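Three bowls and two slow hands

Since March I have a part-time job in a small robotics lab in Listmont, and my family still does not understand what I do there. My mother tells her neighbors that I repair robots. I can't repair anything. I sit or stand behind a table and I move the arms of a robot by remote control, the same small household task again and again, and the computer keeps a record of every movement. Later a program learns from these records. My part is finished before the learning begins, so I see little of it.

The project has the name Lendeo. It is about kitchen things — putting dishes away, stacking, wiping, closing a lid. We should deliver 3000 good demonstrations before the summer, and 800 of them have to be with bowls. When I heard this number in my first week, I thought that bowls would be the easy part and that I would be happy to leave the cups to other people. Now I would take the cups.

The control is two handles, one for each arm. When I move my left hand, the left arm moves, with a delay so small that you only notice it when you are tired. There is a trigger under the finger for opening and closing. What you don't get is the feeling. If the robot presses a bowl against the table, my hand feels nothing at all, and I must see it on the screen or hear it. In the first days I pressed too much all the time. I heard a small squeak from the table and everybody in the room looked up.

The bowl task goes like this. One bowl must go inside another, and then the third one on top, and the stack should stand straight. The order of the colors is written on a card and it changes. You may use both arms, and in my opinion you should, but you have to decide early which hand does what. If you change your mind in the middle, the recording shows a robot that changes its mind, and the program will learn also this.

The moment I like least comes when one hand is holding a bowl in the air and the other one must go to the bowls on the table. I look at the wrist view on my screen and my own breathing becomes slow. 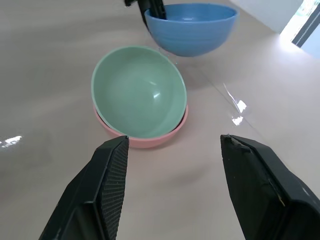
Filed under: Work, Robots, Learning slowly

With the green bowl sitting in the pink one there is not much pink left to take hold of, only a narrow band under the green. The blue one is up in the other gripper, held by one side of its rim. I keep the fingers wide open until I am sure of the height. If I close too high, I take only the green bowl and the pink one stays behind. If I go too low, I touch the table and we have the squeak again.

The green bowl has another problem, it shines. The inside catches the light and makes a white spot, and the table does the same in some places. I asked if we could close the blinds, and the answer was no, because in a real kitchen the sun also comes in. I found this a fair answer, but I still look at the clock and try to do my green bowls after four in the afternoon.

A thing I did not expect is how much I had to learn about my own hands. At home I put bowls in the cupboard without looking. Now I stood in my kitchen one evening with two soup bowls and I did it very slowly, to see what I am doing. I tip the upper bowl a little, let one side of the rim touch first, and then let it fall the last centimeter. I had done it my whole life and could not have told you. The next morning I tried it with the handles, and my stacks became better.

We had before a different set of handles, made by Ververidis, heavier and with a stiff trigger. Some colleagues miss them. I don't, because after two hours with them I could not hold a pen. With the present ones I can work the whole morning if I make a pause every half hour and walk to the window and back.

About bad recordings there is a rule I had to get used to. When I drop a bowl, I should not delete it immediately. I mark it, I write one sentence about what went wrong, and I start again from the card. My sentences were very long in the beginning, with apologies in them. Now I write "closed too early" or "wrong bowl" and continue.

Next month we begin with the drawers. The drawer unit has already arrived and one of the drawers sticks, so I am practicing on it when the bowls are done for the day.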